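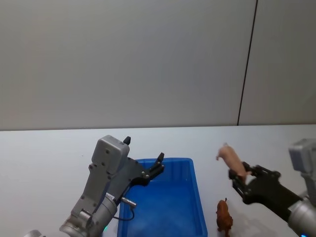
Attachment 1: white tabletop against the white wall, thin dark seam toward the right

Ticket: Julton label printer skips every other label after roll change
Site: Pernar stockroom
Status: Solved, leaving open until the end of April
Priority: Normal

Original report
The Julton prints one good label, feeds a blank, prints a good one, feeds a blank. Started right after we switched to the new Sekden rolls. I love this little printer and want it back in shape before the spring seed orders go out! Out of a batch of 140 labels we got half printed and half wasted.

What I tried first
Power off, wait, power on. Same thing.
Cleaned the print head with an alcohol wipe. Prints look sharper (nice!) but it still skips.
Reinstalled the driver on the stockroom computer. Same thing.
Put the last scrap of an old Usmani roll back in. Perfect, 14 labels in a row without a blank. So the printer is fine and the new rolls are the thing to look at.

Update, 10:40 am
Got the ruler out. The gap between labels on the Sekden roll is narrower than on the Usmani roll, and the backing paper is a bit more see-through. The printer finds the start of each label by shining a light through that gap, so I think it misses the first gap and catches the second one. Very happy to have a theory.

Update, 11:15 am
Ran the gap calibration: hold the feed button until the light blinks twice, let go, wait for it to spit out a few blanks. Better, but it still skipped once or twice in every strip of 10.

Update, 1:30 pm
Found it! The media type in the driver was set to "continuous" on the stockroom computer. My reinstall put it back to the default, which means I made my own problem worse this morning. Changed it to "labels with gaps," saved, ran the calibration again, and then printed 100 test labels straight through. Zero blanks. I did a lap of the packing area.

Steps for the next person
1. Load the roll with the printed side up and close the lid until both sides click.
2. Driver settings, Media tab, choose "labels with gaps."
3. Type in the label height from the box, then save.
4. Hold feed for two blinks and release.
5. Print a short strip before starting a real batch.

Still open
The front office computer has its own copy of the driver and I haven't checked it yet. If it sends a job with the old setting, the skipping could come back. Also, the sensor slides left and right on a little rail, and I'd love to know whether centering it makes any difference with the clear labels. Will try that when the next box comes in.

Tags: Julton, label gap, calibration, driver reset, Sekden rolls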